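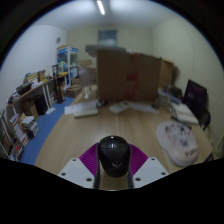 **Carroll Street office, desk clear-out: minutes, February**

Present: Kerstin Mühlbauer (chair), Vesna Grgić, Hrvoje Nedeljković. Vlasta Vukadinović joined at item 2, with coffee for one.

**1. The big desk.** Stays. Hrvoje measured the doorway again and it has not grown. Desk is 145 cm long, door opinion unchanged.

**2. Mice and mouse pads.** The black mouse goes back into use. Vesna asked whether the pad with the illustrated figures suits a client-facing office. Hrvoje said it has a wrist rest and he has wrists. Pad stays, 2 votes to 1, Vlasta abstaining with her eyebrows.

**3. Cardboard boxes.** The large brown one with tape down the front has been "going out on Wednesday" for some time. The lighter one behind it goes too. Kerstin to flatten both. Budget for new storage: around $25.

**4. Any other business.** Vlasta wants a label maker. Deferred, as in January.

Closed at lunchtime. Minutes: V.G.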